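## 4. Can it clear the counter yet?

We now turn to the chore that gave us the most trouble and, frankly, the most fun: picking up small, flat things from a white tabletop.

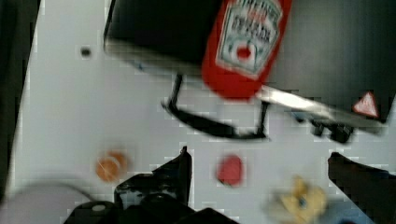

**Figure 3.** Wrist view during a tabletop trial. Three small objects lie near the gripper fingers; a ketchup bottle rests on its side on the black object behind them.

Clearing a counter sounds like one task, but anyone who has tried to hand it to a machine knows it is a bundle of small ones. The system has to decide what counts as clutter, pick an order, get its fingers around each piece, and put the piece somewhere sensible without knocking over its neighbors. Earlier work on the Skisby kitchen set treated these steps one at a time and scored them one at a time. We wanted to know what happens when they are run back to back, with no one stepping in between picks, and the answer turned out to be much more interesting than a single success rate!

### 4.1 Flat things are the hard things

The low objects in Figure 3 are typical of what we mean by a flat target. An orange round piece and a red round piece leave very little height for a finger to work with, and the pale yellow piece has lumpy, uneven edges. A two-finger gripper coming down from above has to place its tips almost on the table surface and close there. If it stops slightly high, the fingers slide over the top. If it goes slightly low, it pushes into the table and the arm's force limit trips.

We ran 1468 picks across all sessions. Eight of these were thrown out because the log was incomplete, which leaves 1460 for the analysis. Failures on flat targets were far more common than failures on bottles and other tall containers, and this held for every policy we tried, including the plain scripted baseline. What surprised us is how often the first attempt failed and the second one worked. A missed grasp usually nudges the object a little, and the nudge often leaves it in an easier pose. The Stemine policy was never trained to do this on purpose, yet it recovers this way again and again, and we think there is a lot of room to build on it.

### 4.2 What the wrist camera gives and takes away

A camera mounted at the wrist sees the target from close up, and it moves with the hand, so the relation between fingers and object is right there in the picture. For flat objects this is a real gift. The same view has two costs. Part of it is always taken up by the gripper, and when the arm moves quickly the picture smears. The label on the bottle in Figure 3 shows how bad this can get: the lettering is too blurred to read clearly, although the bottle's shape and color survive well enough for a person to name it at once.

This matters for chores more than it does for benchmark picking. A person putting groceries away reads labels without thinking about it, and sorting rules such as "sauces on the door shelf" depend on knowing what is in the bottle. We tested a simple fix, in which the arm pauses for 40 milliseconds before any frame is used for naming an object. The pause helped with printed labels and made no difference for grasping, where color and outline seem to carry most of the load. We now leave it on by default.

### 4.3 Crowded backgrounds

The black object, the thin wire frame and the metal bar in Figure 3 make the background a busy one. Dark fingers in front of dark surfaces are hard to separate, and shiny metal throws bright streaks that can look like an edge worth grabbing. We had expected these backgrounds to break the object finder. They did slow it down, mainly by producing extra candidates that the planner had to reject, but they rarely caused a wrong pick. Most of the errors in crowded settings came from path planning, with the hand taking a long detour around something it could safely have passed over.

The Mangubat planner handled this best of the ones we compared. Its paths were short and its motions looked calm, even with large objects close to the work area. It is also the slowest to compute, and on our hardware the wait before each motion is long enough that a person standing nearby would probably reach in and finish the job.

### 4.4 So, is it ready?

For tall, firm objects on an open table, we would say yes, and happily. The Fenonora arm did this part of the work session after session with very little help from us. For thin or crumpled pieces the picture is mixed. Retrying covers many of the misses, but it costs time, and it would be a poor strategy for real food that breaks or smears when pushed. We have not yet tested soft items, and the next round of trials, planned for November, will start with sliced bread and cheese.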